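Gravine Community Rooms
Progress report to the Postma Fund
14 November 2025

Period covered: June to the date of this report

Summary

The drinks counter in the ground floor lounge is open and in daily use. The counter, the plumbing and the first round of equipment are paid for. Two items from the original plan are still outstanding: the second undercounter fridge and the printed price board. We are within the grant and do not expect to ask for more.

Work completed

The old serving hatch was taken out in June and the wall behind it patched and painted. The new counter was built in sections by Mivley, a joinery firm in Wurnport, and fitted over one weekend so the lounge did not have to close. The top is a little deeper than the drawings showed. We agreed to this on site so that the coffee dispenser could stand back from the edge with room in front of it for trays.

The water line to the counter took longer than planned. The shutoff valve under the kitchen sink would not close fully and had to be replaced before any other work could start. The cost came out of contingency. The floor drain was tested at the same time and needed no repair.

We also bought glasses, cups, trays, a dish rack and storage bins for the cupboards. The glasses are a mixed lot. Some are plain tumblers and some are ribbed, and we have settled on the ribbed ones for cold and milky drinks. They stack badly, so they now go in the rack on the left side and are not piled in the cupboard.

Use of the counter

The counter has been open for 44 service days. In that time we served 1172 drinks, counted from the till. Coffee is the largest part of this, followed by tea. Mornings are steady and the hour after the lunch club is the busiest. Evening use is low except when there is a class upstairs, and we have stopped opening the counter on evenings with nothing booked.

People stay longer in the lounge than they used to. We have no figures for this, but the front desk reports that the chairs by the window are taken most mornings, and we have moved one more small table into that corner.

Changes made since opening

The first dispenser position, at the far end of the counter, put the line of customers across the door to the restrooms. It was moved to the middle. The line now runs along the wall and the door stays clear.

The drip tray was being emptied once a day at closing. This was too seldom – it was full by early afternoon on busy days – so it is now emptied after the lunch club and again at closing. The slotted grate is lifted out and washed at the same time. The cleaning sheet has been changed to show this.

We also changed the serving size. Staff were filling glasses close to the rim and customers were spilling them on the way to the tables. The standard pour now leaves a finger's width at the top.

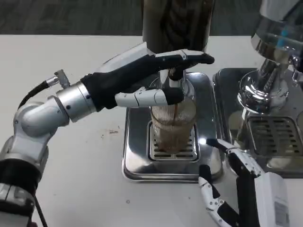
Coffee counter: a ribbed glass filling under the dispenser spout, November.

Outstanding items

The second fridge has been ordered. The supplier has changed the delivery date twice, and milk is being kept in the main kitchen until it arrives. This means a walk down the hall several times a shift. We have asked for a firm date in writing.

The price board is designed but not printed. We held it back while the serving sizes were being changed. A handwritten card is in use for now.

One cupboard door under the counter does not close flush. Mivley has agreed to rehang it at no charge.

Budget

Spending is in line with the schedule attached to the grant letter, apart from the valve replacement noted above. The equipment line is slightly under, mainly on glassware. With your agreement we would like to use what is left on that line for a second dish rack, as the present one is full by midday.

Next period

– Fit the second fridge and move milk storage to the counter
– Print and hang the price board
– Rehang the cupboard door
– Train the weekend staff on cleaning the dispenser
– Review evening opening once the new class schedule is out

Copies of invoices are enclosed. The till summary can be sent on request.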